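How to Paint a Plain Room Without Buying Half the Store

Most painting guides are written by people who want to sell you rollers. I have painted 7 rooms in two houses and I am still waiting to see what a "pro grade" tray does that a cheap one doesn't.

Start with the walls. Wash them with warm water and a little dish soap, then let them dry overnight. The Bimside website says you can skip this with their one-coat paint. I tried it in the hallway and had bare patches showing by the light switch, so make of that what you will.

Fill the nail holes and sand them flat. Run your hand over each spot, your eyes will miss things.

Now the color. Those little cards are close to useless. The Nodero chart has 113 grays and I could tell maybe four of them apart. Buy one small sample pot, paint a big square on two different walls, and look at it in the morning and again at night. Grays with some blue in them look colder on a wall than on a card – not always a bad thing, but you should know before you buy the big can.

Cut in along the ceiling and baseboard with an angled brush, one wall at a time, and roll that wall while the edge is still wet. Work from the top down. Two thin coats. I don't care what the label says about one.

Do you need tape? I stopped using it. Skov tape cost me more than the brush did and it still bled along the baseboard.

Pull big furniture a couple of feet out and work behind it.
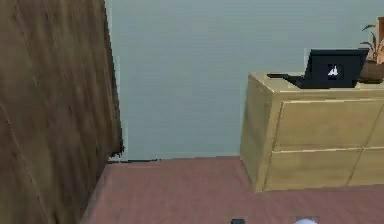 Leave it all pulled out until the second coat has had a full day, whatever the can promises about two hours.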